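County drops automated check on benefit claims after review

A software tool that scored benefit claims for signs of fraud will be switched off at the end of the month, Ovville officials said, after a review found it had flagged hundreds of people who had done nothing wrong.

The tool, called Janus, reads application forms and phone call transcripts and gives each claim a risk score. Claims above a set level were held for a manual check, and payments stopped until the check was done.

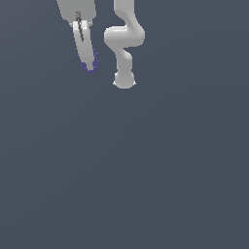
The review covered about 2000 claims handled over the past year. Janus marked 735 of them as high risk. Caseworkers later cleared 555 of those, and in many cases the family had waited more than six weeks for money it was owed.

"A score came up on the screen and the payment was held. Our staff could not see what had set it off," said Jeanine Leemans, who led the review. Her report says applicants who used an interpreter on the phone were held more often than others, and that the supplier, Grodeck, was slow to answer questions about it.

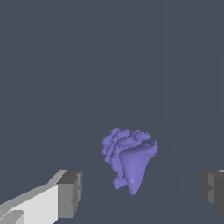
OVVILLE, November — Grodeck said in a written statement that Janus was sold as an aid to caseworkers and that the level at which claims were held was chosen by the county. Product manager Harish Sachdeva said the company had offered to retrain the model using transcripts from interpreted calls. The county turned that offer down.

Bayu Govindasamy, a lawyer at the Raju legal clinic, represents 146 people whose payments were held. He wants the county to pay interest on the late money and to delete the scores — they are still attached to the case files, he said, and other departments can see them.

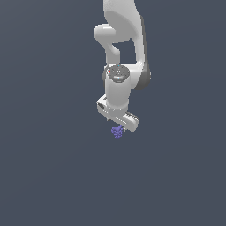 County officials have not said whether the scores will be deleted. Benefits director Edeltraud Ruppert said that question was with the legal department. Held claims that have not yet been checked will go to a caseworker first thing, she said, and payments will restart while the checks are under way.

The contract with Grodeck runs until next spring. The county is still working out how much of the fee it has to pay.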